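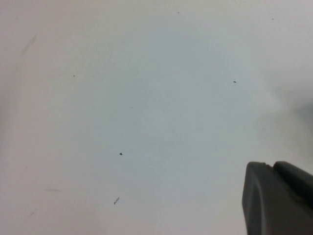
Savodach list, message 9 in this thread. Someone wrote:

> Before anybody drills anything — are we keeping the buttons in one row or not? At my bench I kept reaching for green and getting the one beside it. Also the lid screws. I'd like to swap them for the longer ones from Chuensuk if the order hasn't gone in yet.

One row, yes. Keeping it. Order is going in tonight so shout now if you want the longer screws, 13 packs is what I have down.

Layout for the pendant box stays: red lamp, yellow, green, red, then the big mushroom stop on the far end. Lamp end is the cable end. Please don't flip it, the Drundis drawing has it backwards and I've asked for a new one twice.

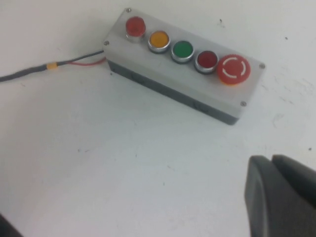 Cable next. Cut to 325 mm for the bench version, leave more if yours goes on a wall. That thin red wire needs to go right inside the housing befor the lid goes down, don't pinch it. Lid screws by hand only, no driver — I cracked a corner last time.

Labels, still no decision. Lurevness quoted for engraved ones, I think its too much money for what they are. Printed tape is fine with me.

Still to sort:
- spare lens for the lamp
- who has the crimp tool??
- new drawing from Drundis

Back on after 9, will answer then.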